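We use cookies to remember your reading preferences and to count visits. By continuing you accept this. Manage settings

Email this article | Print this article

July
By Adwoa Appiah

Will It Put the Groceries Away?

Blažena Kadlec wrote to me after the last issue with a question I have been carrying around ever since, mostly while doing the dishes. She is seventy-something (she didn't give the number and I wouldn't print it), her hands are stiff in the mornings, and her son keeps sending her videos of robots folding shirts. She wanted to know whether she should start saving up for one or whether she should tell her son to come over and fold the shirts himself.

I love this question. I have been hearing about the robot that will do my housework since I was small enough to be part of the housework problem, and I have never had a good answer for anyone who asked me when it was coming. So I made some phone calls, and then I made some visits, and I'm going to tell you what I learned in the order I learned it, with apologies to those of you who like the answer up front. (The answer up front, for you, is: some of it, slowly, and keep your son's number handy.)

My first call was to Romana Šimko at Vument, where they train pairs of arms to do the sort of small tidying that most of us do without noticing. She was very patient with me. I asked if I could come and see a robot clean a kitchen, and after a pause she said I could come and see one work on a basket, a bag and a cloth, and would that be all right? I told her it sounded like my Saturday mornings and I got in the car.

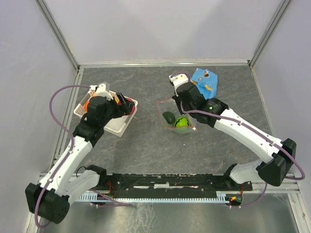 PROSTON, July – I had imagined something with a head. I think most of us do. What they have at Vument is arms, white ones with black grippers at the ends, reaching in over a patch of dark marbled floor inside a boxy enclosure, and once you stop looking for a face you start noticing how ordinary everything else is. A white basket with holes in the sides. A crumpled blue cloth. A ball striped like a watermelon. It could be the corner of any room my niece has been in.

Romana told me that the ordinary part is the hard part. A factory robot has had its world arranged for it, with each piece arriving in the same spot and facing the same way. A house does no such thing. She asked me to think about how many different shapes one dish towel can take between the drawer and the floor, and I tried, and I gave up quickly and I have been looking at my dish towels with more respect.

The way the machines learn, as she explained it, is by being shown. Someone guides the arms through the chore over and over, and all of that is recorded, and the software works out what the attempts have in common. For one simple tidying chore they collected 400 rounds before they let the arms try alone. I asked if that was a lot, and she laughed and said it was a quiet couple of weeks. I have a nephew who has been shown how to hang up a coat more times than that, so I am in no position to judge.

What I had not expected is how much of the conversation would be about mistakes. They keep the bad rounds, it seems, or at least plenty of them. If the arms have only ever seen a cloth picked up perfectly, they have no idea what to do when the cloth slips, and cloths do slip. So the people at the controls will let something fall and then show the arms how to go back for it. I thought that was a lovely thing to build into a machine, and I said so, probably at too great a length, and Romana kindly offered me coffee.

We talked about fruit over the coffee. I had assumed fruit would be dreadful, being round and easy to bruise, and she told me it's one of the friendlier chores as these things go. An apple keeps its shape. You can look at it from a camera down near the wrist, see where the edges are, and close on it. The trouble starts when the apple has neighbors. 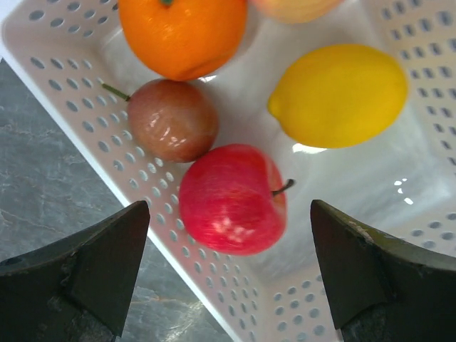 Page last changed in July, 4:15 p.m.

I'm fond of this view because it's the one the arm works from, and it makes me feel for the arm. I reach into my own fruit bowl with my mind on something else altogether. Here there's a red apple lying between the two fingers, touching the fruit beside it, with a lemon over to the right and an orange farther up, and the basket walls all around. Everything a gripper wants to close on is leaning on something it would like to leave alone. Romana's advice, if you ever teach a machine to unpack your shopping, is to give it a wide, shallow bowl. I've passed that along to Blažena, who reports that she already has one.

I should say something about speed, as several of you will be wondering. It is not fast. I went in with the videos in my head, and Romana pointed out gently that plenty of robot videos online are sped up, and that you can sometimes find this admitted in small letters in a corner. I've started looking for the small letters and I recommend it as a hobby. In real life I found the pace rather soothing, like watching somebody thread a needle, but if you had company coming at six you would want to begin after lunch.

From Vument I drove over to Procházka, the laundry and linen service that many of you know from the blue vans, to see how the same question looks to people who have a floor to run. Zdeňka Tichý showed me around and she does not waste words, so I will try to be brief on her behalf. They own two machines that press and fold flat sheets, and those have been humming along for years. She doesn't call them robots and was a little surprised that I did. You feed a sheet in at one end, by hand, and it comes out folded at the other. The feeding is the part she would pay good money to have done for her.

She tried a gripper arm for it last winter, on trial. On fresh pillowcases stacked neatly it did well. On a bin of mixed wash, all knotted together the way it comes out of the dryer, it would take hold of one corner and bring up four other things along with it. Her crew sorts 50 pounds of that in the time it takes me to find my glasses. The arm went back when the trial ended, and she told me she'd have another one in tomorrow if it could find a corner. That stuck with me, because finding the corner is exactly what I am bad at with a fitted sheet, and I've had decades of practice.

Bořivoj Danko was my last stop. He packs orders at Orkum, the toy and hobby warehouse out past the bridge, and he has been at it long enough to have opinions about tape. He let me stand at his bench for part of a shift, and in the stretch I was there he got through more parcels than I could keep track of. The warehouse has carts that drive themselves up and down the aisles and bring the shelves to him, and he likes the carts very much – his knees especially like them. But the item that goes in the box still goes in by way of Bořivoj. There was a rule sheet on his bench for odd-shaped goods, and it ran to 536 lines. He has never read it. He just looks at the thing and knows.

I asked what he'd hand over to a machine first, if he could choose, and he said bags. Anything in a bag. Bags catch, they slide, they stick to your sleeve in winter, and half the time you can't feel the end of the zipper. He said it with real feeling.

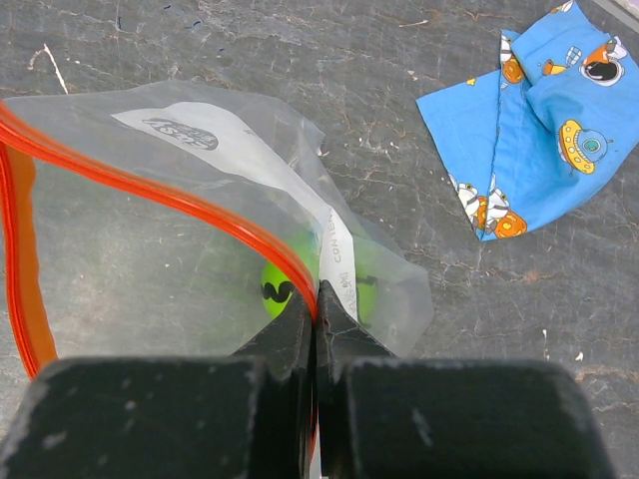
My own quarrel with bags goes back to packing school lunches, and I have to tell you I was cheered to learn that they are hard for everybody. Romana put soft, see-through plastic near the top of her list of troublesome things. The wrist camera looks right through it, for one thing, and the film throws back little bits of light that can pass for an edge. If I were the arm, I would go for the red-orange zipper strip too, which is the one part of that bag that plainly says where it is, and which runs right to where the two fingertips meet, while the rest of the plastic is all creases and shine, with a green ball behind it and a paper card folded across. Opening a bag like that takes two hands, a good sense of how hard you are pulling, and in my case sometimes teeth. The arms don't have the teeth.

So where does that leave us? I asked all three of them for a guess about the next few years, and I promised not to hold them to it. Romana thinks the first machines that earn their keep in a home will do one dull thing well, such as clearing a table into a bin, and will need a person in the next room to come when they get stuck. Zdeňka thinks it will reach her floor before it reaches anybody's kitchen, and that it'll arrive as a better feeder for the machines she's got. Bořivoj thinks he will retire first. He did not seem troubled by this.

For what my opinion is worth, I came home more hopeful than I left, and also a good deal more impressed by the woman who empties my dishwasher, who is me. I'd buy a machine tomorrow that picked up after my niece, slowly, with long pauses. I would not yet buy one to do it alone while I was out. And I wouldn't pay full price for anything on the strength of a video, so if a salesperson comes to your door, ask to see it done at regular speed, with your own towels, straight out of your own dryer.

Blažena, to answer you properly: don't start saving just yet. Have your son over for the shirts. If he complains, there's a laundry in town that would be glad to have somebody who can find a corner.

Several of you have asked about dishwashers and what goes where in them, and I have enough letters now to fill an issue. Please keep sending them, and if you have a robot vacuum at home I'd like to hear what it does about the rug fringe. Mine eats it.

Print | E-mail this page to a friend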